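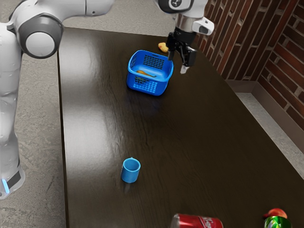 Dondwood Water Users Association
Minutes of the distribution and metering meeting, 21st November

Present: Guðlaug Juhl (chair), Hamish Pollock (network operations), Soledad Quintanilla (billing), Arnout Kuipers (minutes)
Apologies: Jalen Gallagher

1. Minutes of the previous meeting
Accepted with one correction. Under item 4, "upper reservoir" should read "upper break tank".

2. Night flow on the Mbeki Road zone
HP reported that minimum night flow has stayed above target since the new pressure reducing valve was commissioned. Downstream pressure is stable, so the valve setting is not suspected. Step testing was carried out on two nights and points to the section between the chapel and the lower crossroads. The older pipe there is asbestos cement with cast iron fittings. Acoustic logging gave a weak and inconsistent signal, as expected on this material.

GJ asked whether unmetered use could explain the flow. HP thought it unlikely – the livestock troughs on that section were isolated during the second test and the reading did not change.

Agreed: correlate again with hydrophones fitted at the two hydrants. If no position is found, excavate at the repair clamp shown on the old drawings.
Action: HP

3. Meter replacement
SQ presented the position. Of 3,794 connections, 296 have meters past their replacement age. Most are in the Bridinia district, where the boundary boxes are shallow and several lids are seized. The Jalluvance meters fitted last year have read correctly on the drive-by round, apart from those in flooded boxes.

There was some discussion of whether flooded boxes should be raised or drained. HP preferred raising, with a longer riser and a new lid. SQ noted that this adds to the time per visit and that the contractor's rate does not cover it. Left open until a revised rate is received.
Action: SQ to request rate; HP to mark flooded boxes on the plan

4. Estimated bills
SQ reported 31 accounts with two or more estimates in a row. Letters have been sent. About 20 have replied with a reading or an offer of access. The remainder will be visited before the next billing run.
Action: SQ

5. Chlorine dosing
The duty pump at the treatment house lost prime twice. HP has replaced the suction valve and tubing. Residuals at the far sample tap remained within limits on both occasions. JG had asked by email for the alarm delay to be shortened. Agreed in principle, but the value is to be set after he has reviewed the trend data.
Action: JG

6. Any other business
AK asked that valve sheets be returned with the direction of closing filled in. Several were blank.

7. Next meeting
February, date to be circulated by AK.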